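Ticket: Workstation shuts off without warning, usually mid-afternoon
Status: Closed
Priority: Normal (raised to High, lowered to Normal, raised to High by requester, see below)
Site: Farkmont, second floor, map room
Asset: Desktop tower, used for Plunditley

Original report

The computer in the map room turns itself off. There is no message, no blue screen, no noise. One moment there is a map and the next there is a reflection of me. It has happened every working day this week, always after lunch. I save constantly now, which has made me a better person but a slower one. Please fix.

First reply

Thanks for the report. A few things that would help:

When it goes off, do the lights on the front go off too, or does only the monitor go dark?
Does it come back on by itself, or do you have to press the button?
What is running when it happens?
Has anything been moved, added or unplugged lately?

Please also try a different wall outlet, even if you are sure the outlet is fine.

Requester

Lights go off too. It doesn't come back until I press the button, and sometimes it takes two presses, the first of which I assume is ceremonial. Plunditley is running, because Plunditley is always running. Nothing has been moved. I tried a different outlet. It turned off at the different outlet.

Support

That rules out the monitor and probably the outlet. Setting up a remote session to look at the logs.

Log, remote session

Event log shows the same entry every time: the system restarted without shutting down cleanly first. This is the log's way of saying it was as surprised as anyone. No crash dumps. No driver errors in the minutes before. Disk reports healthy. Memory test run overnight, no errors.

Turned off automatic restart on system failure, in case a crash was hiding behind a fast reboot. Not expecting much, as the machine stays off, but it's a cheap setting to change.

Installed the temperature logger. It writes a line every 10 seconds to a text file on the desktop. Please don't tidy the file away.

Requester

It turned off again. I also tidied the file away. I have put it back.

Support

Got it, thank you. The last readings before the shutdown are unremarkable. Processor warm, nowhere near the limit. Graphics card warmer, also within limits. So it isn't the usual carpet of dust over the fan, or if it is, the sensors are being very polite about it.

Can you say what Plunditley was doing at the time? Opening a file, printing, redrawing, anything.

Requester

It was doing the thing where it draws all the parcels at once. I do the small sheets in the morning and the county sheets after lunch, because the county sheets take forever and I would rather wait for them with food in me.

Support

That is the most useful sentence in this ticket so far. The county sheets push the graphics card hard, and the small ones barely touch it. So "after lunch" may have nothing to do with the clock.

Could you open a county sheet tomorrow first thing, before anything else, and let it draw?

Requester

Opened a county sheet first thing. It turned off before my coffee was drinkable. Setting priority to High.

Support

Good. I mean, sorry, but good. We can reproduce it.

Log, second remote session

Ran the graphics stress tool with Plunditley closed. Machine shut off in under a minute. Pressed through again with the requester on the phone to work the button. Shut off again.

Ran the processor stress tool on its own with the graphics card idle. Left it for an hour. No shutdown. Fans loud enough that the requester moved to the other desk.

Ran both together. Shut off at once.

Rolled the graphics driver back one version. Same result. Rolled it forward again. Same result, as is traditional.

So: no software involved that I can find, no heat to speak of, and a hard power cut when the load goes up. That points to power. Candidates, in order of how much I'd like them to be guilty: a loose connector, the power supply, the card, the board. Asking for the tower to be brought down to the bench.

Requester

How long will it be gone? The county sheets are due in January. Also, can I have a loaner, and can it be one that doesn't have someone else's wallpaper on it? The last one had a very large close-up of a trout.

Support

A loaner is on its way up. It's slower than yours, so county sheets will take even longer, but they should finish. Wallpaper has been checked and is plain blue.

Please copy anything you need off the local drive before handing the tower over. We don't plan to touch the drive, but plans are only plans.

Bench notes

Tower received with keyboard, mouse, monitor, monitor stand and a mug. Only the tower was needed. The rest is on the shelf with the ticket number on it, mug included.

Side panel off, tower on its side.

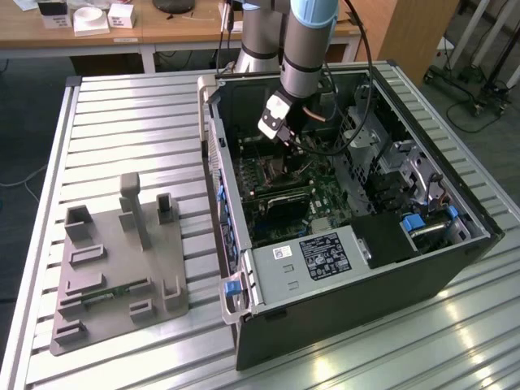 Bench: side panel removed, board and graphics card exposed, power supply along the near edge.

Went over the inside with the power cord out. Some dust in the front intake, not dramatic. Reseated the graphics card and the memory. Pushed every power connector home by hand. None of them moved enough to be called loose, which is a shame, as a loose connector is the only fault in this trade that costs nothing and makes you look clever.

Put it back on bench power and ran the graphics stress tool. Shut off in under a minute.

Removed the graphics card and ran the display off the board. Processor stress test overnight. Stayed up.

Put the graphics card into the bench machine, which has a power supply we trust. Graphics stress test overnight. Stayed up. The card is innocent and has been told so.

That leaves the supply and the board. Connected the spare bench supply to the requester's machine, outside the case, with cables draped over everything like a holiday decoration. Card back in. Both stress tests together, three hours. Stayed up.

Swapped the original supply back in to be sure. Shut off almost immediately. I don't usually enjoy a computer failing, but it was nice of it to be consistent.

Conclusion: power supply can't hold up under load. Fine at idle, fine on small sheets, gives up when the county arrives. Ordered a replacement from Foulkes.

Message to requester

It's the power supply. Your files, your card and Plunditley are all in the clear. Replacement is ordered. No action needed from you.

Requester

I have been blaming Plunditley out loud for weeks. Do I need to do anything about that?

Support

No. It has earned some of it.

Log, parts

Foulkes confirmed the order, then confirmed it again under a different order number. Called to make sure we were getting one supply and being billed for one supply. Was told the second confirmation was a confirmation of the first. Asked for that in writing and received a third.

Package arrived. Contained one supply, correct wattage, wrong form factor. It would fit the case if the case were a different case. Started a return. The return form asks for a reason and allows 100 characters. Used all of them.

Requester

Any news? The loaner has been drawing the same county since yesterday. I can see the river now, so it's getting there.

Support

Wrong part was sent. The right one is coming from Kiltau, who had it on the shelf and were able to say so in one sentence. Sorry for the wait.

Mon 30 December

Supply from Kiltau arrived and fits. Installed. Cables routed behind the tray where they would go, and tied where they wouldn't. Cleaned the intake filter while in there.

Graphics stress test alone: pass.
Processor stress test alone: pass.
Both together, left overnight: pass.
Plunditley, county sheet, the full parcel layer: pass. Ran it 3 times in a row. It really does take forever. I'd been assuming some exaggeration, and I take that back.

Old supply labeled DEAD in marker on two sides and put in the recycling bin. Last year one was labeled on one side only and spent a summer being reinstalled in things.

Returned tower, keyboard, mouse, monitor, stand and mug to the map room. Collected loaner.

Requester

Works. Did two county sheets this afternoon and it stayed on for both. I noticed it's quieter too, or else I've stopped listening for it. One question: Plunditley now says it has found 3,000 unsaved recovery files and would I like to review them. Would I?

Support

You would not. Those are from the shutdowns – every time the power dropped, it kept a scrap of whatever it was drawing. As long as your saved sheets open properly, you can choose Discard All. Check a couple of the recent ones first.

Requester

Checked the recent ones. All fine. Pressed Discard All. It asked if I was sure, then it asked if I was sure about all of them, and now there's a progress bar.

Support

Leave it to finish and please don't turn the machine off while it's going.

Requester

For once that seems possible. Done now, the list is empty. You can close this.

Resolution

Cause: failing power supply, cutting out under combined graphics and processor load.
Fix: supply replaced, intake filter cleaned, connectors reseated.
Not the cause: outlet, monitor, memory, disk, graphics card, graphics driver, Plunditley, lunch.

Follow-up items

Credit from Foulkes still outstanding on the returned part. Separate ticket opened with purchasing.

The other tower in the map room was bought in the same order and has the same model of supply. No complaints so far, but it only gets used for small sheets. Stress test to be booked for January, in the morning, with everything saved.

Loaner to be wiped. Wallpaper to stay plain blue.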